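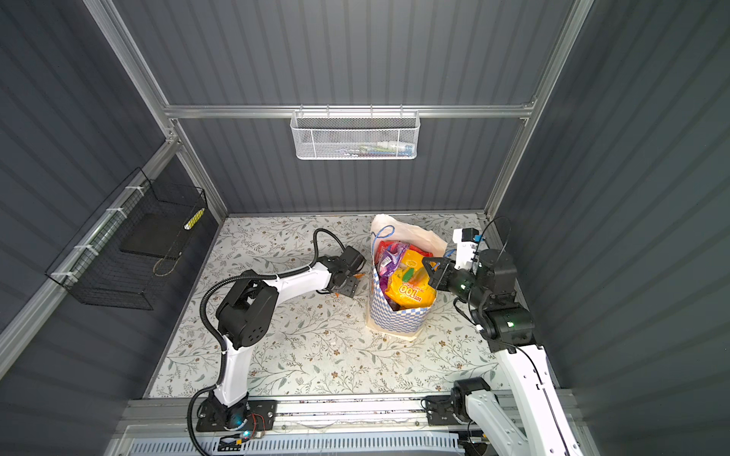 Why does the Hina app show my baby asleep when she's wide awake?

The app goes by movement and sound together, so a baby who lies still and quiet gets logged as asleep after nine minutes. You can change that under Sleep, then Sensitivity.

Okay, so that was the first thing support sent me, and I'm adding my own notes to the ticket because it only fixed half of it. My daughter is a quiet waker. She'll lie there staring at the ceiling for ages before she makes a peep, and the nap log was giving her these huge naps she never took (I wish!).

Setup: Hina monitor, the Tivgate hub in the hallway, app on my phone and on my husband's.

First try. Moved Sensitivity from Normal to High. Naps got shorter in the log, great, but then every little wiggle ended a nap and started a new one. One afternoon came out as 23 separate naps. Put it back to Normal.

Second try. Unplugged the hub, waited 30 seconds, plugged it back in. No change that I could see, except I had to pair my husband's phone again.

Third try. Support asked me to check the room profile and it was still set to Lambert, the one for toddlers in their own room. We picked that by accident when we set it up, half asleep ourselves. Switched to the Flullberg profile, which is the newborn one, and left Sensitivity alone.

Much better! The morning nap matched my own scribbled notes to within around 2 minutes. The bedtime one was still a bit long, but I can live with that.

Still open: the old naps in the history didn't get corrected when I changed profiles — can I edit those by hand, or do I have to delete the whole day? I'd like to have them right before her next checkup. Please leave the ticket open until I hear back on that one.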